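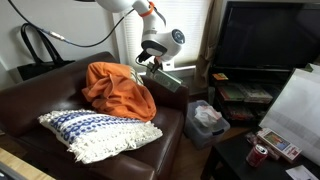 December already, somehow

Quick one today. Coffee's going cold, I have cookies in the oven and the timer is set for 7 minutes, so let's see how far I get.

We drove out to Trulham for the holiday market. I'd been wanting to go for years, ever since my sister sent me a jar of the spiced pear jam and then refused to tell me which stall it came from. (Found it! Second row, next to the candle people. Take that, Meg.)

Parking was a mess. We ended up behind the old feed store and walked, uphill, with me in the wrong boots. Cute boots. Wrong boots. By the time we got to the square I had one heel rubbed raw and was already bargaining with myself over a funnel cake.

Got the funnel cake. No regrets.

The big thing in Trulham is the tree lighting, and they do it at 5:30 sharp, no speeches, somebody just hits the switch. I loved that. Our town does forty minutes of thank yous first and the kids are all crying by then. There was a brass band from the high school, a bit flat on O Holy Night but who cares, I teared up anyway. I tear up at car commercials.

What we ate, because people always ask: the funnel cake, potato soup in a bread bowl, 2 hot ciders each, and a sausage thing with onions that my husband is still talking about. The soup needed salt. The cider was perfect, not too sweet, they float a slice of orange on top. 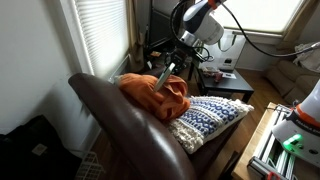

Orange and blue, my two favorites.

Ok cookies are out. Slightly brown on the bottom. Fine.

Where was I. Shopping. I went in with a list and came home with three things that weren't on it. One was a wreath from Mota, which is a tiny shop off the square, you'd walk right by it. Deolinda Carvalho runs it and she makes every wreath herself in the back room, bay leaves and dried lemon and these little seed pods I don't know the name of. We got talking and I must of stayed half an hour. She told me her mother always hung the wreath inside, on the kitchen door, so the family could smell it while they cooked. So now ours is on the kitchen door. It smells amazing. The front door has nothing on it and looks a little sad, I'll deal with that later.

She also gave me her way of keeping the bay from drying out too fast. Light mist of water every few days, keep it off the heat vent. That's the whole trick. Mine was over the vent for one night and dropped leaves all over the floor, so, learn from me.

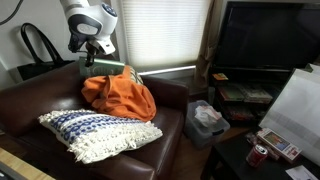
The other stop was Pavorow, the bakery everybody lines up for. We waited so long I finished a whole podcast in my head. They were sold out of the almond ring when we got to the front. SOLD OUT. The girl at the counter felt bad and threw in a couple of ginger cookies with our loaf, which was sweet of her, and they were better than I expected, chewy in the middle with big crunchy sugar. I've been trying to copy them ever since. Today's batch is attempt number four. More molasses next time, less clove, and I think I'm rolling them too thin.

If you want the almond ring, go before noon. Lesson learned.

We drove home the long way past Trudel, the farm with the lights. They had a sign out front saying 31 nights of lights, so they keep going right through New Year's Eve. You stay in your car, tune the radio, creep along behind everybody's brake lights. There's a barn done entirely in white and I made us go around twice. My husband says the electric bill must be awful. He says this about every house with lights, every year, it's basically a carol at this point.
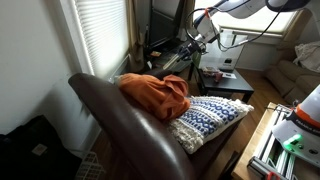
Still on my December list

Mail the cards. They're adressed, they just need stamps.
Find the box with the stockings. Not in the attic, I looked.
Ginger cookies, attempt five.
Something for the front door!
Back to Pavorow, early, for that almond ring.

Tell me what's on yours, and if you have a good chewy ginger cookie recipe please leave it in the comments. I'm begging. Ok, dog wants out, gotta run.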